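Hose or broom for plaster dust on tile?

trukgate_148
Posted in Floors and Cleaning
Finished chipping out some old filler in the hallway and now there's grit all along the wall. Tile floor. My wife says sweep it, I say vacuum. Which one and why?

Drasex
Broom first, every time. You pick up the big chips and save your filter. I killed a 50 dollar shop vac by feeding it plaster.

timthorpe
Disagree. A broom pushes the fine stuff into the grout and up onto the baseboard, and then you're wiping for an hour. Vacuum it dry, then one damp mop.

Drasex
I've swept tile for years and never had to wipe for an hour. Use a soft broom and go slow.

Tharun Shetty
I'm with timthorpe, but the attachment matters more than the machine. The wide floor head on hard wheels just flicks crumbs across the tile. Take it off and put the small round brush on the end of the wand.

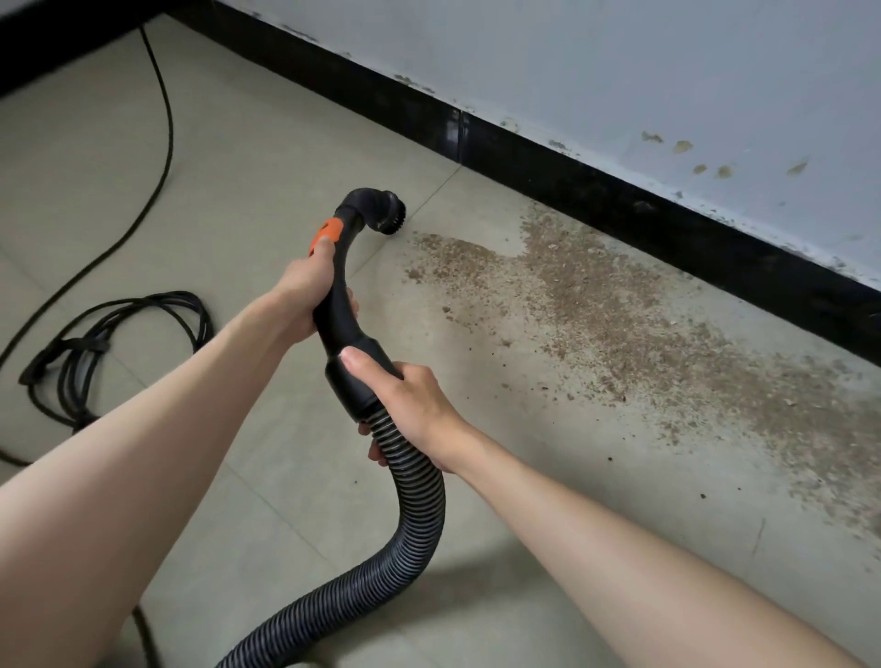
Start at the outside of the mess and work in toward the wall, then do one slow pass where the floor meets the baseboard. Keep both hands on the handle or the hose will fight you. If your baseboard is glossy tile, the bristles are kinder to it than bare plastic.

trukgate_148
Mine has that brush, never used it. Bag or bagless?

Tharun Shetty
Bag for plaster. Change it after.

Drasex
Still say sweep the chips first. Five minutes with a dustpan.

timthorpe
Fine, sweep the chips. But vacuum the dust.

trukgate_148
OK, doing both. Wife says she was half right.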